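FOR IMMEDIATE RELEASE
May 16, 2024

Dasto puts three grippers through the same shelf job, results out today

Dasto has finished its side-by-side trial of grippers for shop shelf work and is putting the results out in full, the bad bits included. 3 grippers, same arm, same controller, same pile of stationery. One clear front runner. One we liked less than we expected to.

The three on test: the Piron two-finger, the Gastis soft-finger and the Hägglund suction head. Each had 60 goes at lifting a wrapped pack from a loose pile and 60 goes at setting one down square on the shelf. Order of runs was mixed so no gripper got the tidy pile every time. Counting practice and re-runs, the team logged 374 lifts in all.

Why stationery? Cheap, light, awkward. Clear film on the front, flat card at the top, and it slides. Cameras don't like the glare much either. Sticky notes were the main item because they lie at all angles and end up on top of each other.

What we found, in short.

Gastis soft-finger — best all round. Slow to close, but it kept hold when the pack was tilted. Marks on the card header were rare. The fingertips need wiping down more often than the maker's notes suggest, and we have told them so.

Piron two-finger — quickest of the lot. Very good on a pack standing clear of its neighbours. Less good in the pile, where it tended to take two at once or push the bottom one away. New narrower tips are promised for June and we will run it again then.

Hägglund suction head — fine on flat film, poor on creased film. Lost its seal when the cup landed across the edge of the card. Setting down was the neatest of the three, mind.

The test was also run by hand, to give a baseline for grip points and order of picking. Staff wore a head camera and worked two-handed, one pack in each. The arm works one-handed, so times are not compared directly and shoud not be read that way. Grip points are. People mostly went for the side edges of the pad. The controller had been going for the middle.

That has now been changed. Side-edge grips are the default for both finger grippers, and all of the Piron and Gastis scores published today are from after the change. Earlier scores are in the annex.

"We went in thinking suction would walk it," said Borghild Granström, who ran the trial for Dasto. "It didn't. The plastic wrap was the trouble, and we'd have seen that sooner if we'd spent the first morning picking things up ourselves."

Camera check: two heights tried, head height and just above the wrist. Wrist camera better for the last bit of the reach, head height better for choosing which pack to go for. Both are being kept — cost to be looked at seperately.

Full scores, run sheets and controller settings are available from the Dasto press desk on request. Demonstrations for trade press by appointment. No embargo.

Ends 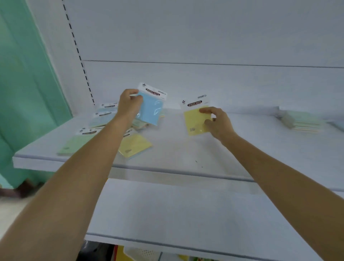
Which gripper did best in the trial?
The Gastis soft-finger, which was slower to close than the Piron but held on better to tilted packs.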